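Liritz Table Easel Kit
Set-Up and Care Guide
Section 3: Preparing the Work Surface

Contents of this section
3.1 Before you start
3.2 Laying the cover sheet
3.3 Checking the surface
3.4 Working with charcoal and graphite
3.5 Marks and smudges
3.6 Replacing and storing sheets

3.1 Before you start

The Liritz kit is supplied with a pack of Tresent cover sheets. These are plain white sheets that go on the table before any drawing paper, board or model is put down. They protect the table top and give you a clean, even background to work on.

You will need:
One Tresent cover sheet
Low-tack paper tape
A soft dry cloth
A soft brush
A kneaded eraser

Choose a table that is level and does not rock. The table should be larger than the sheet on at least two sides, so that you have somewhere to set down tools. If the table has a drop leaf, lock the leaf before you go on.

CAUTION: Do not lay a cover sheet over a table that has been waxed or oiled within the last 3 days. Oil will come through the paper and can't be removed.

3.2 Laying the cover sheet

1. Clear the table and wipe it with the dry cloth. Go over the corners twice. A single grain of grit under the sheet will show up as a bump when you draw over it.

2. Wash and dry your hands.

3. Take one sheet from the pack, holding it by two opposite corners. Do not pull it out by one edge, as this can crease the sheet below.

4. Lay the sheet with the smoother face up. If you can't tell the faces apart by sight, run the back of a finger across a corner of each. The underside drags a little.

5. Line up the long edge of the sheet with the long edge of the table. Leave a strip of table showing along at least one side. You will use this strip to lift the sheet later.

6. Smooth the sheet from the center outward with the flat of your hand. Use a clean scrap of paper under your hand if the room is warm.

7. Tape the two corners farthest from you. Leave the near corners free until you have finished the check in 3.3.

NOTE: Sheets that have been stored rolled may curl at the ends. Turn the sheet over, leave it flat under a board overnight, and begin again at step 4.

3.3 Checking the surface

Check the sheet in the light you plan to work in. A ceiling light tends to hide creases. A window or lamp to one side brings them out.

1. Set the lamp low and to the left, or to the right if you are left-handed.

2. Stand back and look across the sheet for ridges, dents and specks.

3. Bring your head down close to table height and look again.

4. Brush off anything loose. Brush toward the nearest edge, never toward the center.

White paper picks up color from the light that falls on it. Near a window it may look faintly blue or lavender, and under a household bulb it will look warmer. Soft patches of light and gray that move when you move the lamp are shading and need no action. A patch that stays in the same place is in the paper. 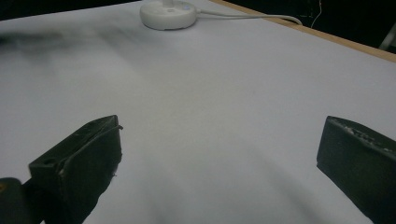

Does the cover sheet have to be taped down?
For dry work on loose paper, two taped corners are enough. Tape all four if you are going to rub, erase or cut, and use a weight at each corner if the table finish is too delicate for tape.

5. When you are satisfied with the sheet, tape the near corners if your work calls for it. Press the tape down with a fingernail and fold the last bit under to make a tab.

CAUTION: Masking tape from a hardware store is too strong for this job. It can tear the face of the sheet and may lift old varnish from the table.

3.4 Working with charcoal and graphite

Charcoal sheds dust with every stroke, and the dust travels farther than most people expect. Graphite sheds less but is harder to get off once it has been pressed in.

1. Put the drawing paper on top of the cover sheet with a margin all around it.

2. Keep sticks and pencils in the Illotus tray, not on the sheet. The tray clips to the edge of the table and has a lip to stop things from rolling.

3. Rest your drawing hand on a scrap of clean paper, and move the scrap along with you.

4. Tip loose dust into a wastebasket from time to time. Lift the drawing paper straight up before you tip it. Sliding it will drag dust across the cover sheet.

5. Do not blow on the work. Moisture from your breath fixes the dust where it lands – and it usually lands on the cover sheet.

NOTE: Compressed charcoal is darker and greasier than vine charcoal. If you use it often, expect to change cover sheets sooner.

3.5 Marks and smudges

Deal with a smudge before you put down the next piece of paper. A dark patch left on the cover sheet will transfer to the back of anything placed over it, and from there to your hands.

1. Stop work and move the drawing to a safe place.

2. Hold the soft brush almost flat and flick off the loose particles. Work from the faint edge of the smudge toward the dark part, so that you don't widen it.

3. Press the kneaded eraser onto the mark and lift it straight off. Do not rub.

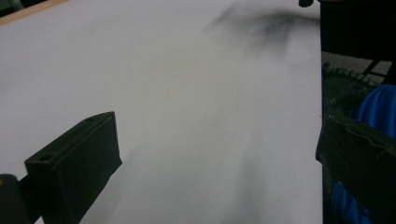
4. Fold the eraser to a clean face and press again. Repeat until the eraser comes away clean, even if some gray is still showing.

5. If gray remains, rub lightly in one direction with a white vinyl eraser. Stop as soon as the paper begins to feel fuzzy.

6. Brush away the crumbs.

CAUTION: Do not use water, bread or a damp sponge. The sheet will swell and dry with a ripple.

A faint gray stain that no longer comes off on a clean fingertip is harmless. You can go on using the sheet, or turn it over if the underside is still clean.

3.6 Replacing and storing sheets

Replace the cover sheet when both faces are marked, when it is torn, or when it will no longer lie flat. To remove it, pull each piece of tape back slowly over itself, then lift the sheet from the strip of bare table left in 3.2, step 5.

Store unused sheets flat in their wrapper, away from heaters and outside walls. The Nasution flat folder holds a full pack and fits under most beds. Refill packs are listed in the parts table under item 384, and the corner weights under item 177.

Continue with Section 4, Attaching the Easel Board.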